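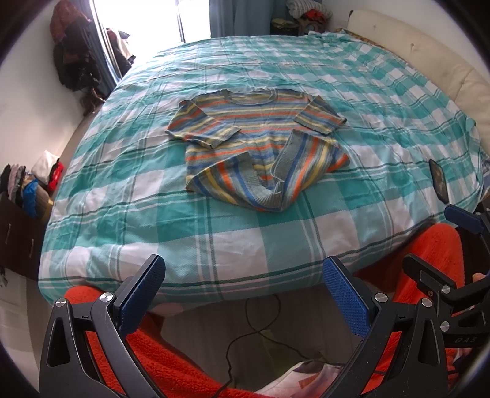
Ticket 1035, opened by me. So my problem is the closet shelf, or more exactly the Blackwood hanging organizer I bought from you in two pieces, and the fact that my sweaters will not stay in it. Every time I load the second cubby the whole thing leans to the left and slowly spits everything out onto the floor. I fold the way your leaflet says, sweater flat on the bed, sleeves across the chest, then up from the bottom, and the striped one with the orange and blue is the one I keep using for testing because it's the knit that gives me the most grief. It ends up as a fat little brick and the cubby just can't cope with it!

Stuff I already tried before writing in:

Turned the organizer around so the seam faces the wall. Same lean, other direction.

Took out the cardboard base and put it back in with the shiny side down (somebody in your reviews swore by this). No change that I could see.

Moved the heavy things to the bottom cubbies and only T-shirts up top. Better for a day or so, then I came home and the T-shirts were on the shoes.

Swapped my old rail hook for the Irura one you sell with it. Nicer hook, I'll give you that, but the lean is still there.

In the meantime my clothes are living on top of the dresser and on a stack by the window, and I'm running out of flat places to put things. I'd like either a fix or my money back, whichever is quicker. Order total was 200 dollars with the hook and shipping.

Reply from Hurkurer support, Thaddeus Van Dusen:
Thanks for all the detail. Could you check whether both straps at the top are on the same notch? Also please measure the gap between the rail and the wall. The leaflet fold is meant for the wide drawers in the Vandero line and makes too thick a bundle for the hanging cubbies. For those, try rolling from the hem up, with the neckline on the outside.

Update from me, December 21, 2022:
OK, the straps. I'm a bit embarrassed. The left one was two notches lower than the right, and it's so dark in that closet I never spotted it until I got in there with a flashlight. Both are on the third notch now. The gap to the wall is 10 inches, if you still need that.

Rolling is going better than I expected. The cotton ones roll up beautifully and I can get a whole row in without shoving. Chunky knits are still a pain, they unroll themselves the minute I let go, so I've put a loose ribbon on each of those (is there anything wrong with that long term? does it leave a mark in the ribbing?). The organizer hangs straight with the top three cubbies full, and I'll fill the rest tonight after work.

Please keep the ticket open until the weekend. I don't need the refund right now, but I would like an answer about the ribbons, and if you have a spare cardboard base I'd take one, mine got a crease down the middle from all the flipping.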